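Cold Feet, Warm Nights: progress report to the Pacheco Fund

Sleep and daily rhythm program, second period
Prepared by Cosmin Grecu, project lead, Ranovton Sleep Study

Dear friends at the Fund,

It has been a good, full stretch of work since my last letter, and I have been looking forward to sitting down and telling you about it properly. When we last wrote, we had a plan, a half-painted office and a box of skin thermometers that had been delivered to the wrong building. We now have people sleeping (or trying to), diaries coming back filled in, and the first numbers I feel comfortable showing to somebody outside our own kitchen table.

For any new readers on your side, let me go over what you are paying for. Many adults tell their doctors that they lie awake for a long time after turning off the light, and a good share of them mention cold hands and feet in the same breath. When the body gets ready for sleep it sends more blood to the skin, the hands and feet warm up, and the core cools down a little. We want to know whether gently helping that along at home, with nothing fancier than a foot bath or a change in the bedroom routine, makes a difference to how quickly people drop off and to how they feel the next day. We are especially interested in people who describe their evenings as tense, as stress tends to narrow the small blood vessels in the fingers and toes.

Where we stand with recruitment

We sent out 407 invitations through the clinics in and near Ranovton, and 201 people have now agreed to take part and finished the first set of questionnaires. I will admit I was nervous about this. Our opening letter was too long (my wife read it and asked me whether I wanted volunteers or pen pals), and the replies in the first weeks were slow. We cut it down to a single page, put the phone number at the top in large type, and moved the part about travel costs up to where people would see it. The phone was a good deal busier after that.

The group leans older than we had planned, and we have more women than men. We would still like more people who work night shifts, and the Jarkoda clinic has kindly offered to put our leaflet in with its appointment letters. The shift workers we do have are wonderful to talk to, though hard to schedule, and we have learned to make our calls to them at four in the afternoon, when they are up and have had something to eat.

What people are asked to do

Each person keeps a sleep diary for 14 nights at home. During the first part they carry on exactly as usual. During the second part they follow one of 3 evening routines, chosen by draw: a warm foot bath an hour before bed, a short breathing exercise with the lights turned low, or simply a fixed bedtime with no other change. They write down when they turned out the light, how long they think it took to fall asleep, how often they woke, and how they would rate the evening for worry. A small thermometer is taped to the top of one foot, and they bring it back to us along with the diary.
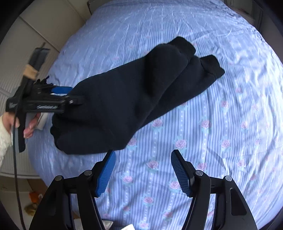 5 min read

The fixed bedtime group was the subject of some debate between us and your reviewer, and I want to thank her for pushing. I had wanted a group with no change at all. She pointed out that people who are given nothing tend to lose interest and stop filling in the diary, and she was right to worry, because in our little pilot that is what happened. Giving everybody something to do has kept the three groups coming back at a very similar rate.

What we are seeing so far

Please take all of this as early news. The full analysis waits until the last diaries are in, and our statistician would have my head if I let you think otherwise. With that said, people in the foot bath group are reporting that they fall asleep sooner than they did in their ordinary week, and the foot temperatures line up with what they tell us. The breathing group shows a smaller change in the time taken to fall asleep, but their worry scores in the evening have come down more than in either of the other groups. I had not expected the two to come apart like that, and I find it very interesting.

The fixed bedtime group is a mixed bag. Some of them did very well on it, mainly those whose bedtimes had wandered a great deal before. Others found that going to bed at a set hour, when they were not yet sleepy, gave them one more thing to fret about. Several wrote as much in the margins of the diary, and at some length! We are keeping those notes, and we would like to look at them properly in the final report.

We have not seen any change in how often people wake during the night, in any group. It may be that a warm start to the night does little for the hours after it, or it may be that a paper diary is a poor way to catch wakings that people half forget by breakfast. I lean toward the second explanation, but I have been wrong before.

Things that have not gone well

The thermometers have been our biggest headache. The tape we started with came loose overnight on a fair number of people, so we have gaps in the temperature record from the early weeks. We switched to a softer medical tape and that has held much better. We also had two complaints of itchy skin, both of which cleared up within days, and both people chose to stay in the study. Everyone now gets a patch test at the first visit.

Entering the diaries by hand has taken longer than I told you it would. We have started using the Binero system for typing them in, and once we got past the first muddle over date formats it has saved us a good deal of time. A second person still checks every diary against the paper, and I intend to keep it that way.

We also lost our afternoon assistant to a nursing course, which we are all very proud of and rather sad about. Her replacement has begun and is learning quickly.

Money

Spending is close to the plan overall. We are under on travel, as more people than expected have been happy to do their follow-up by phone, and over on postage and tape. I would like your permission to move part of the unused travel money across to supplies and to a few extra hours of diary entry. The amounts are in the budget sheet that goes with this letter, and we are not asking for anything beyond the original grant.

What comes next

We plan to close recruitment in July and to have the last diaries home a few weeks after that. In the meantime we will hold a small evening at the clinic for people who have finished, partly to say thank you and partly to ask them what they would change about the diary. Several have already told me that the worry scale has too many steps on it and that they never know the difference between one number and the next. I think they have a point — and I would rather hear it from them over tea than read it in a review.

If anyone from the Fund would like to come along to that evening, you would be very welcome. Please let me know about the travel money when you can, as the next order of tape has to go in before the end of the month.

With warm thanks from all of us,

Cosmin Grecu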